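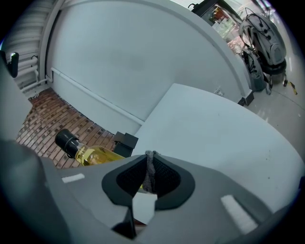
By Virgil Cozma | Last revised 4/2/21

Bottled oil is vegetable oil sold in small closed containers for use in the kitchen. In the Stondovel district the trade grew out of the village presses along the Husar, which sold oil by the jug until the first bottling shed opened at Eseda.

Most of the oil is pressed from sunflower seed, with a smaller amount from rapeseed. The seed is cleaned, hulled, warmed and pressed, and the oil is left to settle before it is filtered. Color ranges from pale straw to deep yellow. It depends on the seed and on how hot the press is run. Refined oil is lighter and has little smell.

The Eseda shed filled 2134 cases in its first year and 3239 in its best one. It employed 200 people in the pressing season, which usually ended in February.

Glass was the usual container for many years. Dark glass protects oil from light, but clear glass was cheaper and let buyers judge the color. Opened bottles keep best in a cool cupboard with the cap on.

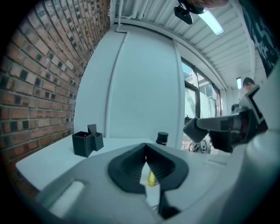
Bresik disputes the account of the first shed, writing that oil was already being bottled upriver and that Eseda only bought the equipment secondhand. The district register lists 436 presses but does not say which of them bottled their own oil.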